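Drive bay (desktop computer)

A drive bay is a space of standard size inside a computer case, intended to hold a storage device or other add-on unit.
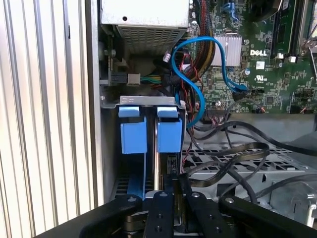

Bays are grouped in one or more metal frames, often called cages, which are riveted or screwed to the chassis. The cage holds each drive in line with its cables, supports its weight, and in many designs carries some of its heat away to the case.

Sizes

Bays are named for the class of drive they accept and not for their own outside measurements. The 5.25-inch bay was made for floppy disk drives and later held optical drives. The 3.5-inch bay holds desktop hard disks. The 2.5-inch bay holds laptop hard disks and most solid-state drives sold in a separate housing. A smaller drive may be placed in a larger bay by means of an adapter bracket.

A bay is called external when its front opens through the face of the case, as an optical drive requires, and internal when it can be reached only with a panel removed. Hard disks are normally placed in internal bays.

Methods of mounting

Screws are the oldest method and remain in wide use. A 3.5-inch hard disk generally takes 6-32 UNC screws, while optical drives and 2.5-inch drives generally take M3 screws. The two threads are close enough in size to be confused, and a screw of the wrong kind can strip the hole.

Tool-less mounting replaces some or all of the screws with plastic parts. Common forms include latches that clip to the cage, rails that snap onto the sides of the drive, and trays that slide out as a unit. Manufacturers often mold these parts in a bright color, such as light blue or green, so that a technician can tell which pieces are meant to be moved by hand. Color practice differs among manufacturers, and there is no common standard.

In a survey of used office computers published under the title "Hetska," Erzsébet Kozma examined 200 cases and sorted their drive mountings into 11 types. Kozma noted that plastic latches were the part most often missing from machines that had changed owners. Ezekiel Boateng later extended the work to 700 cases and reduced the list to four types, treating rails and trays as one group.

Cabling

A SATA drive uses two cables. The data cable runs to a connector on the motherboard and is narrow and flat in its usual form. The power cable comes from the power supply and has a wider, 15-pin connector. Both connectors are L-shaped to prevent reversed insertion. Cables are usually routed so that they do not press against fan blades or block the vents of the power supply.

Removal and care

The computer should be shut down and unplugged before a drive is removed. The data and power cables are disconnected by pulling on the plugs and not on the wires. The latch is then released and the drive is drawn out along the cage. Plastic latches can become brittle with age and should not be forced.

See also

Computer case
Hard disk drive
Motherboard
Power supply unit
Serial ATA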